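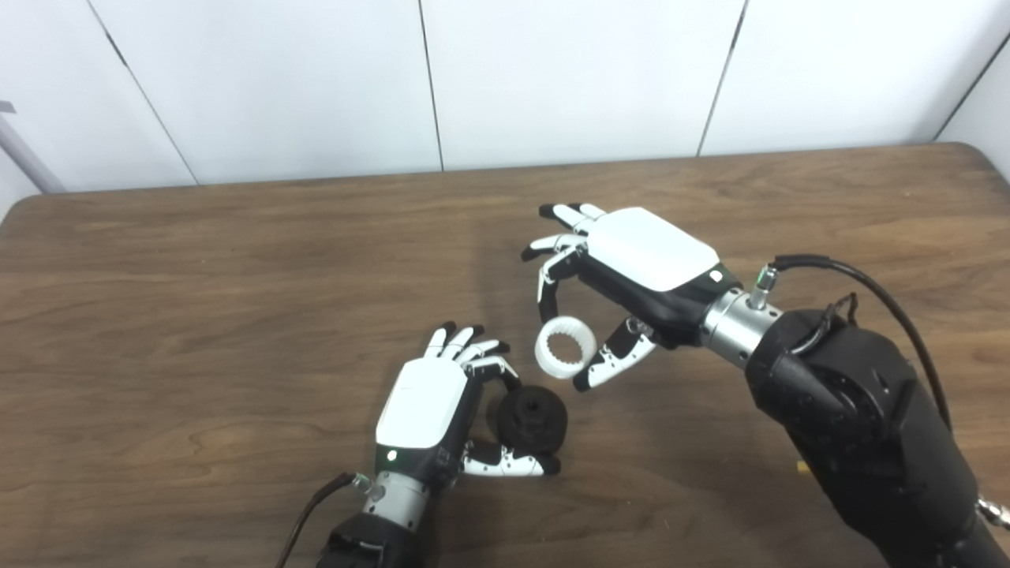 4. Der Zahnring kommt aufs Gehäuse

So, jetzt wird es ein bisschen fummelig, aber das ist für mich der schönste Teil am ganzen Ternik-Getriebe! Ihr braucht den weißen Kunststoffring mit der Innenverzahnung und das schwarze zylindrische Gehäuse aus Abschnitt 3. Dazu einen weichen Pinsel, das Döschen Kuvcombe-Fett und ein Blatt Papier als Unterlage (ich nehme A4 quer, die 297 mm Breite reichen dicke). Auf dem Papier findet man runtergefallene Kleinteile viel schneller wieder als auf einer Holzplatte mit Maserung.

4.1 Ring prüfen

1. Ring schräg gegen das Licht halten und einmal langsam drehen. Zwischen den Zähnen sitzen bei meinem Drucker gern feine Fäden, die gehen mit dem Fingernagel oder einem Zahnstocher weg.

2. Mit der Fingerkuppe innen entlangfahren. Alles, was hakt, vorsichtig mit der Nadelfeile brechen. Bitte nur die Kante, nie die Zahnflanke!

3. Die Seite mit der kleinen Kerbe suchen. Die Kerbe zeigt später nach oben, also weg vom Gehäuse.

Hinweis: Ich hatte beim ersten Bausatz den Ring verkehrt herum drauf und habe es erst beim Deckel gemerkt. Also lieber zweimal gucken.

4.2 Ring aufsetzen

1. Gehäuse in die eine Hand nehmen, Öffnung nach oben. Auf dem Tisch rutscht es gern weg, ich halte es deshalb lieber fest.

2. Den Ring mit Daumen, Zeige- und Mittelfinger der anderen Hand am Außenrand fassen. Nicht zusammendrücken, er ist ziemlich dünn und wird sonst oval.

3. Leicht schräg ansetzen, die erste Nase in die Nut einhaken und dann den Ring flach kippen, bis er rundherum aufliegt.

4. Im Uhrzeigersinn drehen, bis es klickt. Das sind nur ein paar Grad, also keine große Kurbelei.

Achtung: Wenn es nicht klickt, auf keinen Fall mit der Zange nachhelfen! Ring wieder abnehmen, Nut auspusten, neu ansetzen. Die Nasen brechen schneller ab, als man denkt, und den Ring gibt es bei Zandbridge nur im Set mit 5 Stück.

4.3 Fetten

1. Mit dem Pinsel eine hauchdünne Schicht auf die Zähne geben. Wenn es weiß in den Lücken steht, war es zu viel.

2. Überschuss mit einem fusselfreien Tuch abnehmen (Küchenpapier fusselt, habe ich ausprobiert, nie wieder).

3. Die drei Planetenräder einlegen und von Hand ein paar Runden drehen. Es darf sich ein bisschen zäh anfühlen, aber es soll nirgends ruckeln.

Hinweis: Nach 200 Betriebsstunden fette ich einmal nach. Wer das Getriebe in der staubigen Werkstatt stehen hat, macht das besser früher.

Wenn alles sauber läuft, geht es weiter mit Abschnitt 5, dem Deckel. Die Schrauben dafür liegen im Beutel mit dem Kandasamy-Aufkleber, den bitte erst dann aufmachen.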